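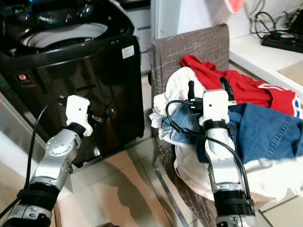 # Hard water and the household wash

Water hardness is a measure of dissolved calcium and magnesium. In most places it is decided by rock. Rain that has run off granite or moorland peat reaches the tap with very little of either mineral, while rain that has spent years passing through chalk or limestone arrives carrying a good deal of both. Two towns an hour apart can therefore need quite different amounts of detergent for the same load of shirts.

The chemistry is old and well understood. Calcium ions react with soap to form an insoluble salt, the grey scum familiar from bath edges. Modern detergents do not form scum in the same way, but their surfactants still lose effectiveness when calcium is present. Manufacturers compensate by adding builders, chiefly zeolites, citrates and carbonates, which bind or exchange the calcium before it can interfere. The builder is used up first. If the dose is too small for the water, the surfactant is left to work unprotected and soil settles back on the cloth.

Brigitta Aigner has run the textile laboratory at Marinescu for 19 years. Her work consists largely of washing the same cotton swatches repeatedly under controlled conditions and measuring what happens to them. In her most recent series, finished in April, swatches were washed 40 times in soft water and 40 times in hard water, with detergent held at the soft-water dose throughout. The hard-water set was visibly greyer and stiffer to handle. Under magnification the fibres carried a fine crust of calcium carbonate.

"People describe it as old fabric," Aigner says. "The cotton itself may be sound. It is the deposit they are feeling."

Ash content is the usual laboratory measure. A swatch is weighed, burned in a furnace and the residue weighed again. New cotton leaves almost nothing. Cotton with a heavy mineral load leaves a pale powder which can be analysed to find out whether it came from the water, from the builder or from both. Carbonate builders are cheap and effective, but in hard water they can themselves precipitate on to the cloth if the rinse is poor.

## Reading the dose table

Most packets print a table with hardness along one side and soiling along the other. The hardness bands vary from country to country, and so do the units: German degrees, French degrees, Clarke degrees and parts per million are all in use. One German degree is equal to 17.8 parts per million of calcium carbonate. A water supplier will normally publish the figure by postcode, and paper test strips are accurate enough for domestic purposes.

Deolinda Coelho writes dosing instructions for Flonell, a small detergent maker whose powders are sold mainly in limestone districts. She regards the table as the least read part of the packet. Her own rule is to set the dose by hardness first and adjust it for soiling afterwards. Underdosing gives grey cotton. Overdosing in soft water gives excess foam, which cushions the load, reduces mechanical action and is difficult to rinse out.

Temperature complicates matters. Scale forms more readily as water is heated, so a hot wash in hard water deposits more on any heating element and on the cloth. Lower temperatures reduce this but slow the removal of body oils. Coelho's recommendation for everyday cotton in hard water is 40 degrees with the full hard-water dose, and an occasional hotter wash for towels and bed linen.
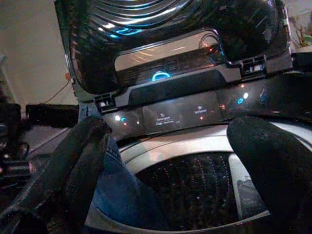 ## Softeners, tablets and vinegar

Ion-exchange softeners treat the whole supply. Water passes through a resin bed that gives up sodium and takes on calcium, and the resin is regenerated with brine at intervals. The Nernov unit tested for this article brought the hardness down from 19 German degrees to 5. Detergent was reduced to the soft-water dose with no loss of whiteness over the test period. The drawbacks are salt, floor space and the discharge of brine to the drain.

Water-softening tablets act within the wash only. They are concentrated builder, and give the same benefit as the builder already present in a correctly dosed powder. They make most sense alongside a liquid detergent, as liquids generally contain less builder.

Vinegar is frequently suggested for the final rinse. Dilute acetic acid does dissolve carbonate, and stiff towels treated in this way usually soften. Repeated use may affect some rubber seals, and the effect on new deposits is short-lived if the dose is left unchanged. Citric acid performs the same task with less smell. Neither should be mixed with chlorine bleach, as this releases chlorine gas.

Brotura, which supplies linen to small hotels, changed its dosing in three districts after having its water tested. Sheets there had been withdrawn for greyness after an average of 39 washes. The firm has not yet published figures for the new regime, and the first batch of sheets washed under it is still in service.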